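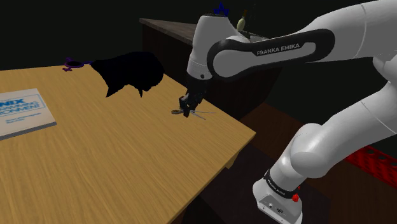
The Fisby is a bench-top sharpener for household blades, sold with a clamp, a guide rail and two stones. I bought mine for kitchen knives and have used it mostly on scissors, a job the manual covers in half a page. A pair like those on the table, with thin blades and a grey looped handle, needs the narrow jaw insert, and the loops have to hang clear of the base or the blade will not sit level. Set the rail to the existing bevel before tightening anything.

## Stones

The coarse stone is 700 grit and cuts quickly. It is too coarse for embroidery scissors and about right for kitchen shears. The fine stone leaves an edge that cuts cotton cleanly to the tip. Both are splash-and-go, and both shed grit into the rail channel, so rinse the channel between stones.

Work on the bevel only. The inside face of a scissor blade is slightly hollow, and flattening it ruins the cut. Remove the burr by closing the blades once, slowly, then wipe with oiled cloth.

## Clamp

The clamp is the weak part. The thumbscrew has a plastic collar that creeps under load, and after 100 strokes the blade had shifted enough to widen the bevel at the heel. Etenesh Kahsay swapped hers for a steel one from Erkport, which fits without filing. I have since done the same — the shift has gone.

## Noted

- The angle scale is printed, and rubs off.
- The rubber feet hold on wood and slide on tile.
- Left-handed scissors need the rail reversed, which takes a hex key that is missing from the box.

Good stones, good rail, poor clamp. Worth buying if you already own a hex set.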